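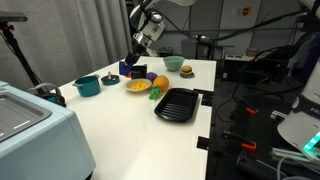
Figure 1. Tabletop station with the toy kitchen set, arm lowered over the back left of the table.

Course Handout 4: Tabletop Manipulation Project
Introduction to Robotics Laboratory, Medina Building
Instructor: Zlatko Radonjić
Laboratory supervisor: Elīna Pärn
Issued 18 October 2022

1. Purpose

Handout 4 sets out the requirements for the second student project. Each team will program an arm to pick up objects from a toy kitchen set and place them at assigned locations on the table. The project builds on the calibration exercise in Handout 3, and teams whose calibration report has not been accepted may not begin work at the station.

The kitchen set was chosen for the range of shapes it presents. A pot lid with a single upright knob leaves few sensible places to grasp. A toy pineapple has a bumpy skin and a leafy crown, and a grasp planned around its body must take the crown into account. Bowls may be lifted by the rim, but a full bowl must be kept level. Students should examine the objects by hand before writing any grasp code.

2. Teams and station time

Students work in teams of 2. Station time is reserved through the Bredham booking page, which opens at the start of each teaching week. A team may hold one reservation at a time. Teams that arrive more than ten minutes late forfeit the remainder of the slot to the next team on the list.

Work that does not require the arm, including all simulation, is to be done in Room 106. The Paltent simulator is installed on every machine there, and the project template is in the shared course folder.

3. Tasks

Task A: Lid placement. Starting with the lid flat on the table, the arm must grasp it by the knob, carry it to the pot, and release it so that it rests on the rim. The starting position of the lid will be changed between trials.

Task B: Sorting. The arm must move the pineapple and the purple vegetable into the empty bowl. The order is left to the team. Objects that touch at the start of a trial may be separated by pushing, provided that nothing leaves the table.

Task C: Tray loading. The arm must place the toy hamburger on the black grill tray without tipping it over. The tray has a raised rim, and its glossy surface reflects the overhead light. Teams relying on depth readings should check them over the tray before choosing a release height.

Task D: Open task. Each team proposes one task of its own, using at least two objects from the set. Proposals are limited to one page and must be approved by Ms. Pärn before station time is used for them.

4. Conduct at the station

No student may reach over the table while the arm is enabled. One team member stays within reach of the stop button at all times and does not operate the keyboard.

Objects may be rearranged only when the arm is stopped. Clamps, brackets, and sensor stands are not to be adjusted by students. If a stand has been bumped, the team must stop work and report it, even if the readings look correct — a small shift will spoil the calibration for every team that follows.

New motions are run first in the simulator and then on the arm at reduced speed. Full speed requires the supervisor's permission for each session.

5. Records

Every trial is logged, including failed trials. The log must give the starting layout, the version of the code, the outcome, and a short note on the cause of any failure. A dropped object counts as a failed trial and must not be repeated under the same trial number.

Logs are uploaded to the Dresach server at the end of the session. Each team has a quota of 2000 files, and older recordings should be removed before the quota is reached. Teams needing help with uploads may call extension 3137.

6. Report and assessment

The written report should cover the choice of grasp for each object, the handling of errors, and the results of all logged trials. Tables are preferred to long descriptions. Code is submitted separately and should run from the template without changes.

Tasks A and B carry equal weight and together make up half of the grade. Task C and Task D make up one quarter, and the report makes up the remaining quarter. A team that does not complete a task may still receive most of the credit for it if the log is complete and the failures are clearly explained.

Requests for an extension must reach Dr. Radonjić in writing before the deadline shown on the course page. Teams wishing to continue with their open task may apply for additional station time in April.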